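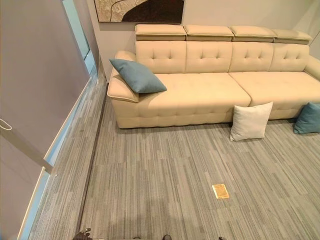 Sceptics wanted: Kasa tidying study, May

A result from Hodetell claims its robot can tidy a sofa as well as a person. We doubt it – the scoring was done in-house. We need 13 people to judge 90 short trials.
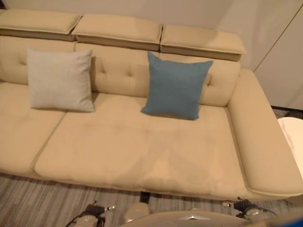 You will mark each trial blind, on a scale of one to 7. No technical background needed, and we'd prefer none. Pay is by the session, even if you disagree with us.

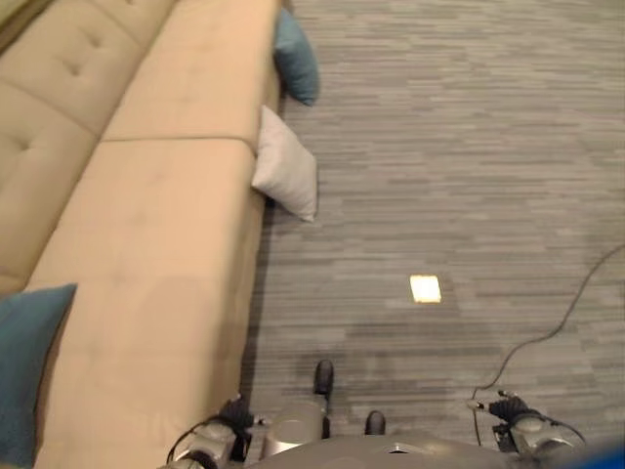 Cushion work at the Kasa sofa.

Apply to the Kasa study desk by the end of April.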